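Parsnip germination under 15 percent, second year running

Vegetables > Root Crops
14 replies · 141 views

claybed_6
Second season of poor parsnip emergence. Variety is Kuusisto, fresh packet, current-year date on the seal. Sown in April at half an inch, rows 18 inches apart, bed raked fine and watered in. Soil at two inches read 50 F in the morning. I count 15 percent up after four weeks. Carrots in the next bed are fine. Soil is silt loam over clay, pH 6.6. What am I missing?

row_cover_ray
Crusting. Silt loam that has been raked fine will seal after one hard rain, and parsnip seedlings don't have the push to get through it. Carrots manage a bit better because they come up thicker in the row. Scratch the surface with a fingernail. If it lifts in plates you have your answer.

claybed_6
It does lift in plates, thin ones. I watered every other day with a rose head though, so I assumed it was staying soft.

hardpan
Every other day is too little for seed at half an inch. The top layer dries out between waterings and parsnips need steady moisture for three weeks or more. Put a board or burlap over the row and check under it daily from day 12. Pull it when you see the first loops.

tuberosum
Disagree on the board. I lost a full row to slugs under one. Fine vermiculite in the furrow instead of soil, a quarter inch deep. It holds water and it can't crust.

hardpan
Slugs depend on the site. I'm on sand and have used boards for years with no trouble. On silt over clay, vermiculite may be the better choice, agreed.

dibber_and_twine
Has anyone asked about the seed? A date on the packet tells you when it was packed or tested. It says nothing about how warm the store was. I had one bad lot of Kuusisto and a good lot of Skasham from the same rack. Run a paper towel test before blaming the soil.

row_cover_ray
Seed lot wouldn't explain two years in a row unless it was the same lot.

claybed_6
Different lots. Last year was Skasham, this year Kuusisto. Both bought at the Rovura farm store, both kept in the house at room temperature until sowing.

dibber_and_twine
Then test what's left. Damp towel, loosely closed bag, 65 to 70 F, and give it 21 days. Parsnips are slow and people throw the towel out too early.

tuberosum
You could also pre-sprout. Same towel, but plant when the root tip is just showing, before it reaches a quarter inch. Past that they snap and you get forked roots.

hardpan
I would not pre-sprout a whole bed. Fine for a short row. For anything longer, sow thick at three seeds per station, 6 inches apart, and thin to one.

claybed_6
Six inches seems wide. The Trendik spacing chart says three to four.

hardpan
Three to four gives you slim roots. Six if you want shoulders on them. Both work, it depends what you cook.

row_cover_ray
Either way there is still time to resow if your fall is long enough. Days to maturity on the packet, then count back from your first hard frost. Parsnips will sit through the frost, they just need the size on them beforehand.

claybed_6
Plan, then. Towel test started Wednesday with the leftover Kuusisto. If it comes up good I'll resow half the bed with vermiculite in the furrow and half under burlap, same depth, same watering — twice a day until emergence. I'll post counts for both halves.

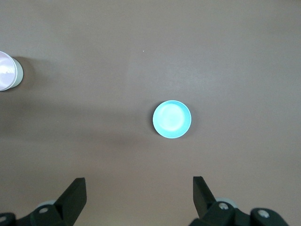
The thinning I'll leave until the second true leaf, and anything pulled goes in the compost, as I've had no success transplanting them.

3 people found this thread helpful · 2 shares

Related threads
Carrot fly barriers: how high is high enough?
Rutabaga splitting after heavy rain
Beets bolting in the first year
Storing parsnips in the ground vs. in damp sand
Soil thermometers: probe depth and time of day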